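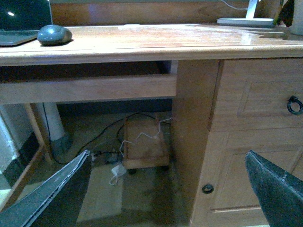 Schreibtisch aus Kiefer mit Laptop, Maus und weißer Lampe, rechts das Unterteil mit Schublade und Tür.

Trorkholm: eine Sammlung von Schreibtischen, wie sie wirklich benutzt werden

README, Stand 19. Juli 2021
Gepflegt von Keegan Leclerc

Worum es geht

Trorkholm sammelt Aufnahmen und kurze Notizen zu Arbeitsplätzen in Wohnungen. Keine Möbelhauskulissen, keine leergeräumten Platten, sondern Tische, an denen jemand Rechnungen schreibt, Vokabeln lernt oder abends noch schnell den Drucker zum Laufen bringen will. Ich sitze selbst seit Jahren an einem alten Kieferntisch und finde es immer noch herrlich, wie verschieden Leute dieselben paar Quadratdezimeter einrichten! Die einen schieben den Laptop ganz an den Rand, andere bauen sich eine Burg aus Ordnern, und bei der Lampe hat sowieso jeder eine feste Meinung.

Die aktuelle Fassung umfasst 29 Schreibtische aus vier Teilbeständen. Jeder Tisch hat einen eigenen Ordner mit Bildern und einer Textdatei.

Teilbestände

Prakow: helle Nadelholztische, meist lackiert, viele davon mit Schubladenteil. Mein heimlicher Liebling, weil man die Maserung so schön sieht.
Pestum: Platten auf Böcken, Klapptische, umgebaute Küchentische. Der bunteste Bestand und leider auch der mit den lückenhaftesten Notizen.
Hawthorne: Sekretäre und ältere Schreibtische mit Aufsatz, oft dunkel gebeizt.
Rest: alles, was ich nirgends unterbringen konnte, darunter ein Tisch in einer Fensternische.

Was in den Notizen steht

platte: Material und Oberfläche, soweit erkennbar oder vom Besitzer angegeben. Bei Unsicherheit steht hier nur "Holz, hell" oder "Holz, dunkel".
unterbau: Schubladen, Türen, Fächer, Auszüge. Fächer unter der Platte zählen als Unterbau, auch wenn sie nur als Spalt zu sehen sind.
auf_dem_tisch: Gegenstände in freier Reihenfolge. Laptop, Maus und Lampe bekommen immer dieselben Wörter, damit man danach suchen kann.
licht: Tageslicht, Lampe oder beides. Spiegelungen auf der Platte bitte mit "glanz" vermerken.
kabel: ja, nein oder unklar. Dieses Feld kam nachträglich dazu und ist mir inzwischen ans Herz gewachsen, denn an den Kabeln merkt man sofort, wie ein Platz eingerichtet ist.
ordnung: eine Zahl von 1 bis 5, wobei 5 für "hier könnte man sofort loslegen" steht. Das ist Geschmackssache und so auch gemeint.

Gegenstände, die sich nicht sicher bestimmen lassen, heißen "unbestimmt", gern mit Farbe oder Form dahinter. Lieber ein ehrliches "unbestimmt, weiß, zylindrisch" als eine geratene Vase.

Namen der Ordner

Kürzel des Teilbestands, Unterstrich, laufende Nummer, also zum Beispiel prakow_04. Nummern werden nicht neu vergeben, auch wenn ein Tisch auf Wunsch des Besitzers wieder herausfällt. Umlaute bitte in Dateinamen vermeiden, in den Notizen sind sie ausdrücklich willkommen.

Wofür man das gebrauchen kann

Zum Beispiel für Wortschatzübungen, für Untersuchungen zur Wohnkultur, für Suchaufgaben ("alle Tische mit weißer Lampe und Schubladen rechts") oder einfach zum Stöbern, wenn man den eigenen Tisch umstellen möchte. Für Maße taugt die Sammlung nicht. Es liegt kein Maßstab daneben, und die Blickwinkel wechseln stark.

Bekannte Schwächen

Kiefer ist deutlich überrepräsentiert. Bei glänzend lackierten Platten wirkt das Holz je nach Licht mal honigfarben, mal fast orange, deshalb bitte keine Farbwerte daraus ableiten. Viele Gegenstände am Rand sind angeschnitten. In Pestum fehlt bei fünf Tischen das Feld licht noch ganz.

Mitmachen

Neue Tische sind sehr willkommen! Vor dem Fotografieren bitte Briefe, Ausweise und alles mit Namen oder Adressen wegräumen, den Rest gern so lassen, wie er ist. Pro Tisch reichen wenige Bilder, mehr als 50 nehme ich nicht auf. Korrekturen an den Notizen schickt ihr am besten gesammelt mit Ordnernamen und Feld, dann finde ich die Stelle schneller.

Als Nächstes

Im September soll ein Feld für Stühle folgen. Über die Bezeichnungen streite ich noch mit mir selbst, Vorschläge für das Wort zwischen Hocker und Schemel nehme ich dankbar entgegen.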